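Staltberg Coffee Counter – minutes, Mar 9, 2025
Present: Augustina Amissah (chair), Samer Sleiman, Hideaki Wada. Apologies: Ebenezer Mahama.
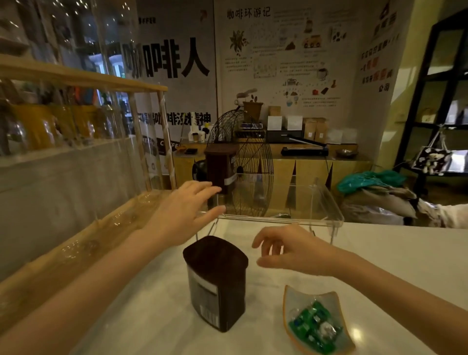 Item 2: the counter, with canisters and sweet dish.

1. February minutes agreed, after a sigh.
2. Samer wants both brown canisters off the counter. Hideaki wants them kept. Left as they are – again. Sweets to stay, mostly green.
3. Fan: Augustina to ask Ebenezer, who is not here to refuse.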